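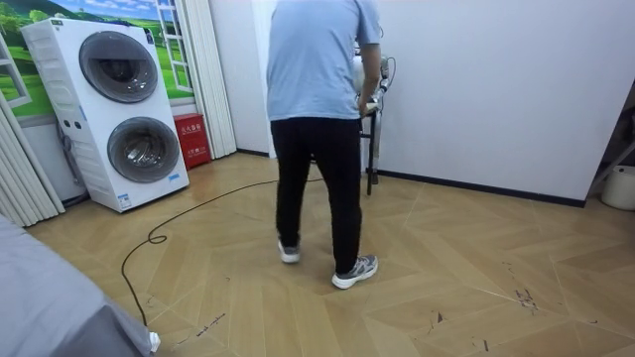

Figura 3. Puesto del brazo junto a la pared, con una persona ante el soporte; a la izquierda, la lavadora-secadora en columna. Fuente: elaboración propia. Fotografía: Canan Kozan.

3.2. Montaje y mantenimiento de la celda

La celda Pikutley se instaló en una sala acondicionada como vivienda, con suelo de madera en espiga y una lavadora-secadora en columna (figura 3). El brazo trabaja sobre un soporte metálico negro de tablero pequeño y patas delgadas, colocado contra la pared blanca. Se descartó anclar el soporte al suelo para no dañar el revestimiento, de modo que su posición debe comprobarse al comienzo de cada sesión.

La comprobación sigue un orden fijo. Primero se mide la distancia de las patas al rodapié y se corrige si difiere de la anotada en la última calibración. Después se revisa el apriete de los tornillos de la base del brazo. Con el brazo en reposo y sin tensión, se mueve cada articulación a mano en todo su recorrido y se anota cualquier resistencia anómala. Por último se conecta la alimentación y se ejecuta la rutina de referencia, formada por 11 posturas. La rutina se da por válida cuando el error de posición de todas ellas queda dentro de la tolerancia fijada por Akyol y Kozan en el primer protocolo del proyecto.

El cableado fue el origen de la mayor parte de las intervenciones. El cable del brazo forma un bucle en la parte alta de la carcasa, y el radio de ese bucle condiciona el giro de la base: si queda corto, el conector recibe tracción en las posturas extremas; si queda largo, roza el segundo segmento. En la sala hay además un cable negro tendido por el suelo, que cruza la zona de paso en dirección al soporte. Durante los primeros ensayos no se fijó, y en el registro constan varias paradas por desconexión. En enero se adoptó la norma de cortar la alimentación antes de que cualquier persona se acerque al soporte por el lado del cable.

A lo largo del estudio se registraron 2.354 ciclos de manipulación. El mantenimiento preventivo se programó cada 95 ciclos y su duración se limitó a 20 minutos; las tareas que superaban ese límite se anotaron como reparación y se contabilizaron aparte. Cada intervención la realizó una sola persona, de pie frente al soporte, con acceso a la parte superior y al lateral derecho del brazo. El lado de la pared resultó el menos accesible. Para sustituir el conector posterior fue necesario separar el soporte y repetir la calibración completa, operación que Aksoy describe en el anexo B.

El suelo barnizado planteó un problema menor. Las patas se desplazaban unos milímetros en los movimientos de aceleración alta, sin que el controlador lo detectara. Se probaron dos juegos de tacos de goma suministrados por Darevwood y se conservó el más blando, que también dejaba marcas oscuras al arrastrar el soporte. La limpieza de la zona de trabajo se incorporó a la lista de revisión tras encontrarse restos adheridos a los tacos.

Las hojas de registro se transcribieron al final de cada jornada y fueron revisadas por Perihan Dönmez. Los valores de tiempo de parada que se analizan en el apartado 4 proceden de esas hojas y excluyen las interrupciones ajenas al brazo.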